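Tote (storage container)

From the household and trade storage series. Needs more sources.

A tote, also called a tote bin, tub or handling crate, is an open or lidded box used for moving and keeping loose goods. Usually rigid. Usually gray, blue or red. Found in warehouses, bakeries, farms, post rooms, garages. The word comes from the verb "to tote", to carry, and in the US it can also mean a bag, which causes confusion in catalogs.

History

Before plastics: wicker, wood slat, canvas on a frame, pressed steel. Wicker was light but caught on cloth and thread. Wood held smells. Steel lasted but dented, and was loud on a stone floor. Molded plastic bins spread through the trades after the war, first in dairies and bakeries where washing mattered most. Wooden fruit crates hung on longest, partly out of habit and partly because growers could nail up their own in the winter.

The storage writer Radomír Malý puts the real change later, when makers settled on footprints that fit evenly on a pallet. Before that every firm had its own size and nothing stacked with anything. The Matoušek works, a small molder, sold 431 different shapes at one point, many of them a finger's width apart. Within a few years the list was down to 86.

Types

Straight wall. Holds the most for its footprint. Stacks only, so takes up as much room empty as full.

Nesting. Walls taper, empties drop inside each other. Loses some volume at the base. Can jam together if stored under weight, and a jammed stack is hard to seperate without two people.

Stack and nest. Turn one way to stack, the other way to nest. Often two-tone or marked on the rim so staff can tell which way is which.

Folding. Walls hinge inward. Good for return trips. Hinges are the weak point.

Attached lid. Two flaps that interlock down the middle. Common for shop deliveries, can be sealed with a tie.

Materials

Polypropylene is stiff and takes hot water well, but gets brittle in a cold store. High density polyethylene is softer and better in the cold. Sunlight is hard on both unless something is added to the mix. Some lines use recycled stock, which tends to come out gray or black as mixed colors cannot be brought back to a bright shade. The Bristonum range was sold only in gray for this reason.

Wear and care

Wall bowing is the usual complaint. Comes from overfilling, or from years of stacking with the weight on the long side. A slightly bowed bin is still usable on a shelf but may not sit right under a lid. Scuffing inside is mostly cosmetic. Deep scratches matter more where food is handled, as they hold dirt and are hard to clean.
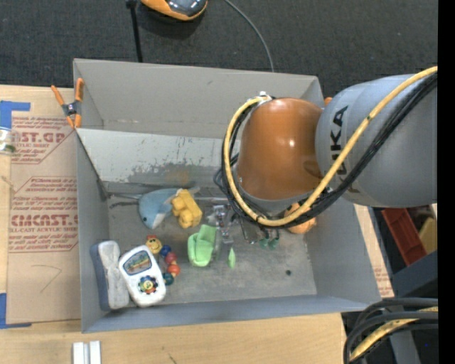 Oľga Šťastný disagrees on the scuffing and has argued that a rough floor in a bin is reason enough to retire it from any clean work, food or not, since fine powder settles in and comes out again in the next load. Her view is followed in some trades and ignored in most.

Washing is by hand, hose or tunnel washer. Labels are the slow part. Paper labels leave a gum that picks up dust, so many firms moved to card holders clipped on the short side. Old gum comes off with warm water and a plastic scraper; metal scrapers leave grooves.

Stains from oil, rust or fruit may never lift fully. Bleach fades the color and does little for the stain.

Pooling

Shared bins, owned by one firm and rented to many. Cheap when returns are good. Losses are the main cost. The Alloseck pool started with 2,000 bins and a deposit on each, and ran for 8 years before being folded into Relex. Bins from the pool still turn up at farm sales, often holding kindling or potatos.

In the home

Garages, attics, toy storage. Home totes are thinner walled than trade ones and mostly sold with snap lids. Clear versions are popular as the contents show, though clear plastic cracks sooner at the corners.

See also: Crate; Pallet; Milk crate; Kanban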